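동네 과자값 300원 인상, 골목 여론은 3000원어치쯤 들끓어

구도심 골목에서 작은 가게를 여러 곳 운영하는 생활잡화 체인 루르콜름(Rurkholm)이 5월부터 과자와 음료 일부 품목의 가격을 300원씩 올렸다. 인상 대상은 18개 품목이다. 회사 측은 매장 입구에 붙인 안내문에서 "부득이한 조정"이라고 설명했다. 안내문은 A4 한 장이었고, 글씨 크기는 부득이하게 작았다.

300원이 큰돈이냐고 물으면 대답은 사람마다 다르다. 퇴근길에 한 봉지 집어 드는 직장인에게는 영수증을 접는 순간 잊히는 금액이고, 주머니에 3000원을 넣고 들어온 초등학생에게는 한나절의 재정 계획이 무너지는 금액이다. 실제로 인상 첫 주 오후 네 시 무렵 계산대 앞에서는 아이들이 동전을 늘어놓고 긴급 예산 회의를 여는 모습이 이어졌다. 회의는 대체로 젤리를 포기하는 쪽으로 결론이 났다.

어른들의 반응은 좀 더 복잡했다. 가게 앞 평상에서는 "그럴 줄 알았다"는 의견이 우세했는데, 올해 초까지만 해도 같은 자리에서 "여기는 절대 안 올린다"는 의견이 우세했다. 평상의 여론은 원래 바람 방향을 많이 탄다.

이번 인상으로 가장 이득을 본 곳은 길 건너 올투스(Oltus) 마트다. 올투스는 발 빠르게 "우리는 그대로입니다"라는 현수막을 내걸었다. 현수막을 본 주민들이 길을 건넜고, 건너간 주민들은 올투스의 과자가 원래부터 400원 더 비쌌다는 사실을 확인했다. 현수막에 거짓말은 한 글자도 없었던 셈이다. 일부는 횡단보도를 다시 건너왔고, 일부는 두 번 건너기가 귀찮아 그냥 샀다. 올투스 측은 이달 매출이 늘었는지를 묻는 말에 "고객님들의 사랑에 감사드린다"고만 답했다.
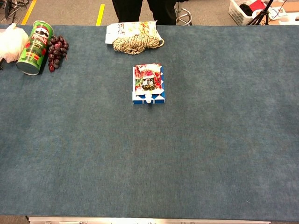
가격표가 바뀌면 먹는 방식도 바뀐다. 동네 온라인 게시판에는 인상 직후부터 과자를 며칠에 나눠 먹는 법에 관한 글이 부쩍 늘었다. 뚜껑이 있는 제품을 고르라는 조언, 봉지 입구를 빨래집게로 집으라는 조언, 접시에 덜어 놓고 나머지는 높은 선반에 올려 두라는 조언이 차례로 올라왔다. 마지막 글에는 "선반에 올려 둔 걸 의자 놓고 꺼내 먹었다"는 댓글이 달렸고, 이 댓글이 본문보다 추천을 많이 받았다.

대용량으로 사서 이웃과 나누자는 제안도 나왔다. 아파트 한 동에서 뜻을 모아 과자를 상자째 주문했으나, 나누는 날이 되기 전에 상자가 눈에 띄게 가벼워졌다는 후문이다. 보관을 맡은 집에서는 운송 중 파손이 있었다고 해명했다. 파손된 과자가 어디로 갔는지에 대한 추가 설명은 없었고, 다음번 주문은 다른 집에서 맡기로 했다.

봉투값도 새삼 도마에 올랐다. 루르콜름은 봉투를 원하는 손님에게 따로 값을 받는데, 과자값이 오르고 나니 그동안 말없이 내던 봉투값까지 아까워졌다는 것이다. 그 결과 과자를 양팔에 안고 골목을 걷는 사람이 늘었고, 떨어뜨린 과자를 주우려다 나머지를 마저 떨어뜨리는 사람도 덩달아 늘었다. 장바구니를 챙기면 해결될 일이라는 점에는 모두가 동의한다. 장바구니는 모두의 집 현관에 잘 걸려 있다.

한편 이 골목의 또 다른 가게인 치마(Cheema) 식료품점은 값을 올리지 않는 대신 진열 위치를 바꿨다. 싼 과자는 무릎 높이로, 비싼 과자는 눈높이로 옮긴 것이다. 가게 측은 "어린이 손님의 눈높이를 고려한 배려"라고 밝혔다. 허리를 굽히기 힘든 어르신 손님들은 이 배려에서 제외된 것으로 보인다. 다만 단골들 사이에서는 쪼그려 앉은 채 맨 아랫단을 훑는 자세가 빠르게 퍼졌고, 저녁 무렵이면 통로가 막혀 지나가기 어려울 정도다.

가격 비교 소식지 마이너(Miner)는 최근 호에서 이 골목의 세 가게를 나란히 놓고 같은 품목을 견주었다. 소식지의 결론은 "품목에 따라 다르다"였다. 감자칩은 루르콜름이, 비스킷은 치마가, 주차는 올투스가 낫다는 것이다. 독자들은 대체로 수긍하면서도 그러면 세 군데를 다 돌아야 하느냐고 되물었다. 세 군데를 다 돌면 배가 고파지고, 배가 고프면 목록에 없던 것을 사게 된다는 지적도 있었다. 마이너 측은 이 문제를 다음 호에서 다루겠다고 했다. 참고로 마이너의 구독료도 다음 호부터 오른다.

루르콜름은 추가 인상 계획이 있느냐는 질문에 "현재로서는 없다"고 밝혔다. 지난해 가을 같은 질문에 대한 답도 "현재로서는 없다"였다. 인상된 가격은 전 매장에 적용되며, 옛 가격표가 그대로 붙어 있는 제품은 계산대에서 말하면 표시된 가격으로 살 수 있다. 이 사실이 알려진 뒤 일부 매장에서는 가격표를 유심히 들여다보는 손님이 크게 늘었고, 본점의 옛 가격표는 하루 만에 모두 교체됐다.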